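Drandon adds robot folding stations at Kolska laundry plant, moves folding staff to inspection and repair

KOLSKA, July – Drandon, which washes and finishes uniforms and work clothes for hotels, clinics and food plants, is putting two-armed robots on part of its folding work. The company said the change affects 64 people who fold by hand at its Kolska plant. All of them keep their jobs and their current pay grade.

The robots fold plain items such as T-shirts and cleaning cloths. Shirts with buttons, aprons with ties and anything that needs a press will still be done by hand.

Each station is a white table with a pair of arms that work from the same side. The software that runs them, called Bite, was written by Luvoneck, a supplier that has worked with Drandon on the project from the start. Bite decides where to take hold of a garment and how far to pull it before the first fold.
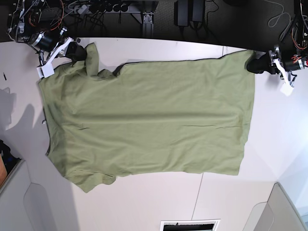
A T-shirt held along its upper edge by both arms of a folding station. Photo: Drandon

Folding has been the most repetitive job in the plant. A full-time folder at Kolska handles 632 pieces on a normal shift, most of them standing up. Sore wrists and shoulders are the most common complaint in the company's yearly staff survey, and folding is the job with the most requests for transfer.

Under the new plan, folders will rotate between three jobs: running the stations, checking finished pieces for stains and tears, and small repairs such as loose hems. No one will stay on one job for a whole shift. Staff who run a station load it, clear it when a piece slips, and mark any fold that has to be done again. Those marks go to Luvoneck, which uses them to adjust Bite.

Training takes place during paid hours. Folders who would like to learn machine repair can apply for a longer course, which Drandon will also pay for. The first group of 50 employees starts in the coming weeks, and the rest will follow after the summer peak.

Cloth is harder for a machine to handle than boxes or bottles. It changes shape each time it is touched, and two pieces of the same size rarely land on the table the same way. Small cameras near the grippers let Bite look at the fabric up close.

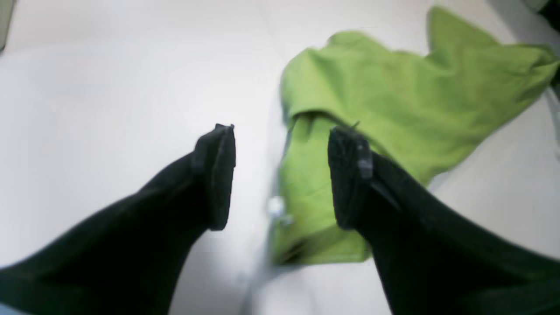

Gripper fingers and a green cloth, seen from the camera on the arm. Photo: Luvoneck

Picking up a single layer has taken the most work. If the fingers take too much fabric, the fold comes out thick and has to be redone. If they take too little, the piece drops.

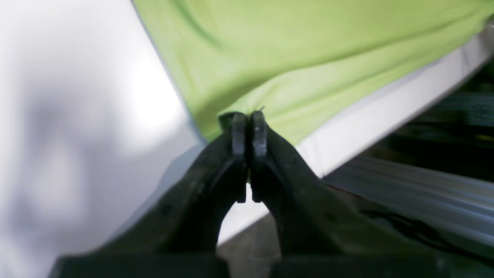
Drandon's target for each station is 300 accepted pieces per shift. That is less than an experienced folder does, and the company does not expect to match hand speed this year. Hand-folding tables will stay in use next to the stations, and rush orders will continue to go to them.

Shift times at Kolska will not change. Customers do not need to do anything, and prices under current contracts stay the same.

About Drandon
Drandon rents, washes and repairs uniforms and work textiles for business customers. Its main plant is in Kolska.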